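November 22, 2025

The last bulb is in the ground! I came in at dusk with mud up to both elbows and I'm writing this with a heating pad behind my back and the second half of a grilled cheese next to me, so forgive the grease spot on this page, future me.

The final count is 1,224, and I know that because I saved every empty bag and added up the labels at the kitchen table. In October, when the boxes from Lindholm showed up on the porch, I thought I'd be finished in a weekend. Two at the most. Then it rained, then I had that awful cold, then the ground along the Histon Street side turned out to be half gravel from when the old driveway was pulled up. I must have filled the wheelbarrow with stones a dozen times. They're piled by the shed now and I already have plans for them (a dry stream bed? a little path to the compost?).

So, where everything went, before I forget. I never remember by spring, and then I put a shovel straight through something.

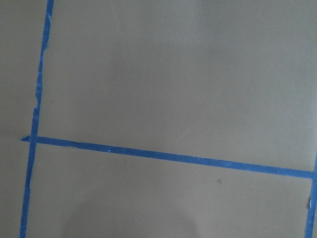

The Trindar daffodils are all down the fence, 300 of them, planted in loose drifts instead of a row. They're the pale ones with the apricot cup, and they smell wonderful, a bit like vanilla with something sharper behind it. I fell for them two springs ago at the public garden in Flirness. It had been a horrible gray week and I came around the corner by the pond and there was this whole slope of them nodding away in the wind. I stood there so long my coffee got cold. I wanted that slope. What I have is a chain-link fence and a strip of dirt, but I think it'll be glorious anyway.

Crocuses in the front lawn, 200, mostly the striped kind with some plain purple toward the maple. I tossed them by the handful and planted them where they landed, the way the books tell you to, and it was the most fun I had the whole time. A few bounced into the street. The squirrels watched me from the wires with great interest, so I've laid chicken wire over the worst spots and weighed it down with bricks. Remember to lift it in February!!

Everything else is tulips. Dark ones by the steps, white ones in the long bed, and the orange lily-flowered ones that I wasn't supposed to buy, mixed through the white. I went back and forth on that for days. White alone would be elegant, but I'm not sure I'm an elegant gardener, and I kept going back to the picture in the catalog. Orange it is. I put them in deep this year, a good eight inches, which was murder on the wrists but is supposed to help them come back.

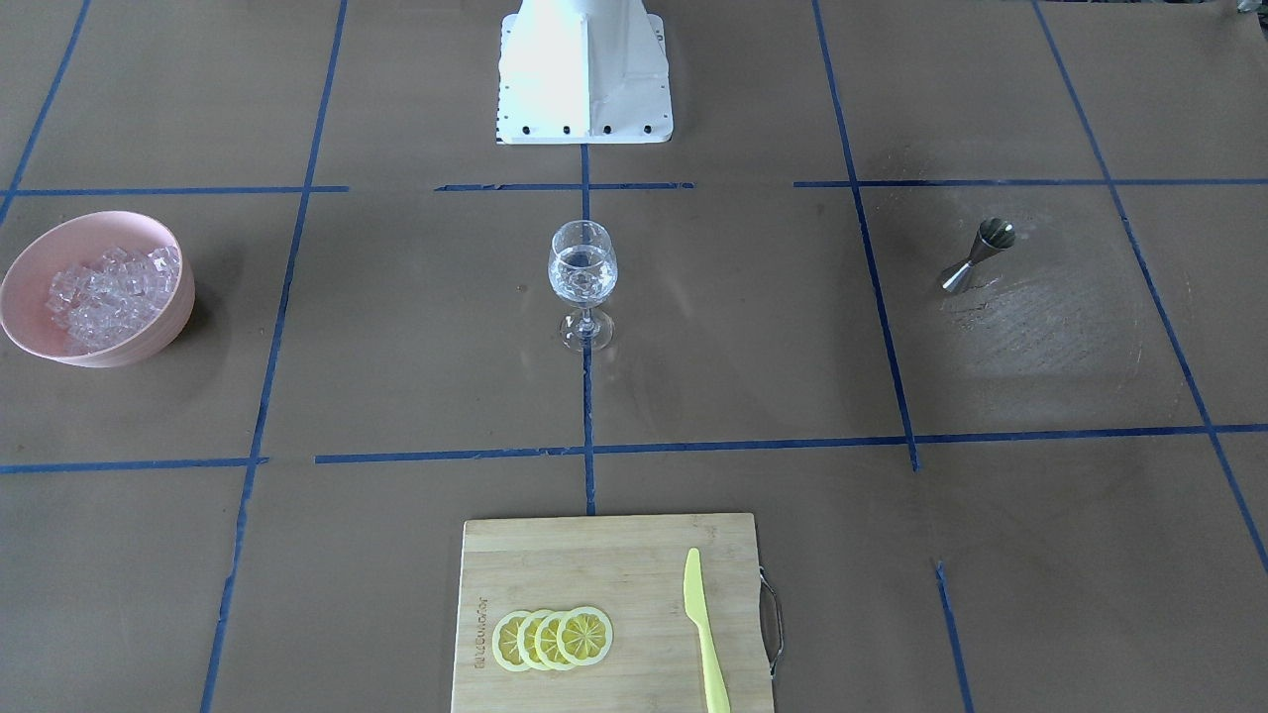
Blue tape on brown paper.

Note on tools: the long-handled bulb planter is worthless in our clay. It goes in fine and then you spend five minutes poking the plug out with a stick. The narrow trenching spade did nearly all the work. For the crocuses I used the old bread knife, rocking it back and forth to open a slit in the turf, and it was perfect. I owe that knife a good cleaning.

Other things from today. There was frost on the grass until almost ten, so I started late and pruned the dead stuff off the asters while I waited. A wren was yelling at me from the woodpile the entire time. Found a toad under the pot by the spigot, very cold and very annoyed, and put the pot back exactly as it was. The witch hazel has buds on it – fat ones, far more than last year – and I checked it three times as though they might open while I was standing there.
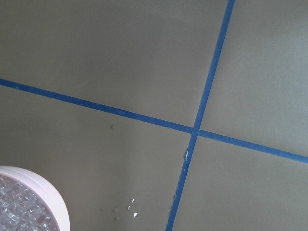 I also dug up one of the old hyacinths by mistake, from before my time here, and it had split into five. Five! All that going on down there without any help from me. I spread them out along the walk and gave them a handful of compost each. No idea what color they'll be, as they've never bloomed for me, but maybe they were only crowded.

What's left to do: mulch the long bed once the ground is properly cold. Drain the hose. Bring in the rosemary, which I keep saying. Write the labels over again in pencil, as the marker faded to nothing last winter and I had a whole bed of mysterious blank sticks. And I want to send Lindholm a note about the extra bag they tucked into the box, a dozen little blue squill. I put those under the kitchen window, where I'll see them while I do the dishes.

My back really does hurt. I'm going to run a bath, and I'm taking the spring seed catalog in with me.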